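Notes on the tray task, part two

16 April 2021

In the last post I covered mounting the tracking plates and getting the two hand units to agree about where the origin is. The calibration has held since then, so this one is about recording and what we throw away.

The task we settled on for the Judwood set is a simple place setting. There is a tray, a plate, a bowl and a spoon. The person wears nothing special and does the whole job through a pair of hand-held grippers, one per hand, with the same fingers the arms will use later. The written instruction given to the model is one sentence long and does not mention left or right. Which hand does what is left to the person.

An episode starts when both grippers are open and over the table, and ends when both are open again and clear of everything. In between we record finger width, the pose of each hand and the video from each gripper, plus one wider view from above the table. The wider view is not fed to the policy. I use it for checking, and it settles most arguments about what happened in a bad episode.
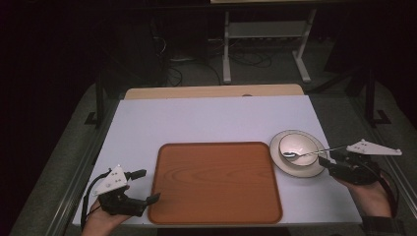

Tamsin Ambrose thinks the spoon should be dropped from the set altogether until the bowl and plate are working, on the grounds that a thin handle teaches the model more about our tracking error than about spoons. I have some sympathy with this. A few millimetres of drift make no difference to a grasp on a bowl and ruin a grasp on a spoon handle. Against that, if the spoon goes, so does the only part of the task that shows the drift at all, and I would sooner see it in the data than find it on the arm.

So the spoon stays for now. The count at the end of this round is 578 episodes recorded and 189 rejected. That is a worse rate than I wanted. I went through the rejects one at a time over two evenings and sorted them by cause.

The largest group was lost tracking, nearly always when one hand crossed in front of the other. The fix is partly in the software (Stullo now beeps when the pose estimate goes stale, so the person can stop and start again) and partly in how people stand. Elbows out helps.

The second group was hesitation. Someone closes the fingers, doubts the grasp, opens them, closes them again in nearly the same place. To a person watching, nothing is wrong. To a model trained on it, opening the fingers at the point of contact is a reasonable thing to do, and the first policy we trained did exactly that, over and over. We now keep a second attempt only if the hand has moved well away first. I set the limit by looking at plots and it may well be too strict.

The third group, 19 episodes, was my own fault. I had changed the video exposure without changing the version tag, and there was no clean way to tell which files were affected. They have gone.
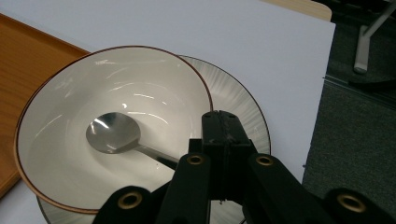

Darren Nuttall
Data collection and hardware, Drulden

Glazed crockery and polished cutlery are hard on the gripper video. The highlights slide over the surface as the hand moves, and on a pale bowl they can be the strongest edges in view. I tried a diffuser over the lamp for one session and it made the pictures nicer to look at, but the kitchen we will be testing in has no diffuser, so I took it down again. What we do instead is vary the lamp position between sessions and write it in the log.

The order of events matters more than I expected. If everyone moves the bowl before the spoon, the model learns the order as a rule and stalls when it finds the spoon already dealt with. We now hand out start cards. There are 6 of them, each with a different starting layout, shuffled between episodes. Some begin with the job half done. People find these dull to record and they have been the most useful files in the set.

A note on pace. New people go too fast, then after a correction go far too slowly, and the slow episodes are padded with frames in which nothing moves. We trim still frames at the start and end but leave the middle alone. Lyle Ostrowski wrote a trimming script that also cut pauses in the middle, and the results looked fine until we played them back on the arm, which jerked at every cut. The script is still in the repository with that option switched off.

Things still to do before the June round:

Replace the left gripper's cable, which pulls on the wrist when the hand turns inwards.
Recheck finger width at fully closed on both units.
Add a second bowl with a different rim.
Get the version tag to change by itself when any camera setting changes.

The training run on what is left, 389 episodes, is queued for the weekend. I will post the loss curves if they are of any interest, and the playback results either way.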